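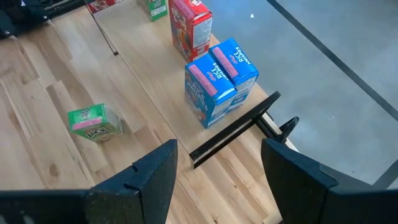
Tue 9 July

Up before six with the dog next door. Rang the surgery about my knee and was given an appointment for the week after next. Walked to the allotment instead of cycling, 3000 steps there by the counter.

The beans have gone over the top of the poles. Picked a carrier bag full and left the small ones. The courgettes I sowed in May are still doing nothing. Slugs had two more lettuces in the night. Put down fresh grit, and watered the far bed from the butt, now nearly empty.

Sibel Bilgin stopped at the gate and we talked about the rent, going up by 5 pounds from next year. She thinks it is fair. I said I would see.

Home for lunch. Cheese on toast and the last of the tomato soup. We have plenty of cereal in, so left it off the shopping list. Need washing powder, onions, lamp oil, stamps.

Afternoon, topped and tailed the beans and froze 400 grams. Gave the rest to Mum, who wanted them for tonight.

Rain started at seven. Shut the shed window from memory, then went back to check, and it was open.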